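I Gave Up Paper Recipes for a Year and Then Went Back

So I have a confession for those of you who have been reading since the Cutmont days. The great recipe digitizing project is dead. I lasted eleven months. I typed, I tagged, I scanned my aunt's handwriting until my eyes crossed, and then one evening in March I wanted to make the lentil soup I've made a hundred times, and my tablet wanted to install an update. I stood there with onion hands and watched a little wheel go around and thought, well, that's that.

Some of you warned me! Whoever left the comment last spring saying "you'll be printing them all out again by Christmas," you were only off by a few months and I hope you feel very pleased with yourself.

How it started

When my mother moved out of the Cutmont house she handed me four grocery bags of recipes. Clippings, index cards, the backs of envelopes, a church bulletin with a pie crust on it. I figured there were 700 in there, and after the duplicates were gone (she had clipped the same zucchini bread out of the same paper year after year, always convinced it was new) it was still a whole lot of paper for a kitchen the size of mine.

I signed up for Dekimier, which is a recipe app I'd seen people raving about. And I'll be fair to it, the search is great. Type "buttermilk" and there's everything with buttermilk. The free version stops you at 1,000 entries and I never got close. What I didn't like was that every recipe came out looking the same. My grandmother's dumplings and some casserole off a soup can, same font, same little gray box for the photo I never took. I stopped being able to remember which was which. On paper I know the dumplings are the blue card with the grease spot shaped like Florida.

Also I scroll with my nose when my hands are covered in dough. I'm not proud of it.

What my neighbor does

Mohcine Belhaj lives downstairs and cooks better than anyone I know, and when I was complaining to him about all this he took me into his kitchen and opened a drawer. One drawer. In it was a stack of school notebooks, and every recipe he makes is in there, in pencil, with dates next to them and notes like "too much cumin" and "Chou was right about the lemon." (Chou is the little grocery on our corner, and yes, they will tell you what you're doing wrong while they ring you up.)

I asked him how many he had and he shrugged and said if he hasn't made it twice, it doesn't get written down. That was the whole system. I went upstairs and looked at my bags differently.

Sorting, the long version

I did it on a Sunday, on the living room floor, with the radio on. It took until dark. I made a pile for things I've cooked, a pile for things I would truly cook, and a pile for things that belong to the family whether or not anybody ever eats them again. There is a tomato aspic in that last pile. It's staying. I'm never making it.

Everything else went in the recycling, and I felt awful for ten minutes and then completely fine. You do not need eleven recipes for deviled eggs. I kept the one with my mother's handwriting in the margin, where she had written "Fakham potluck, all gone," from when they used to do those big summer suppers out at Fakham.

After that came the question of where to put it all. I don't like binders, the rings never close right and the plastic sleeves stick together. I tried a recipe box and half the clippings are too big for it. What I've settled on is manila folders, standing up, sorted by when I'd want to eat the thing. Cold night, hot night, company, sick. Baking gets its own folder and it's a fat one. 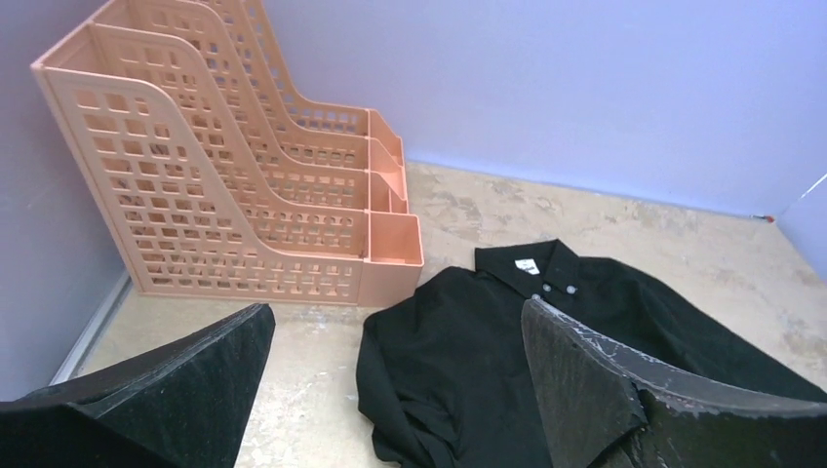

Things I'd tell you if you're about to do this

Don't start by buying supplies. I did that the first time around and ended up with tabs in six colors and no idea what any of them were for.

Copy out the ones that are falling apart, but keep the original too. I've been doing one or two a night with a cup of tea and it's a nice way to end the day — much nicer than typing was.

Write on them! I was brought up to think you don't write on a recipe card and I have no idea why, because my mother certainly did. The date, who came over, if the oven ran hot. My soup now says "use the bigger pot" in red pen, underlined twice.

And if you have somebody older around who cooks, ask about the vague ones now. I have a cookie recipe that says "flour until right" and I'm going to have to call my aunt about it, which means an hour on the phone, which I don't mind one bit.

I haven't deleted the app yet. There's a braised cabbage in there I never had on paper, so I need to copy that out first. Lentil soup recipe next week for the three of you who keep asking.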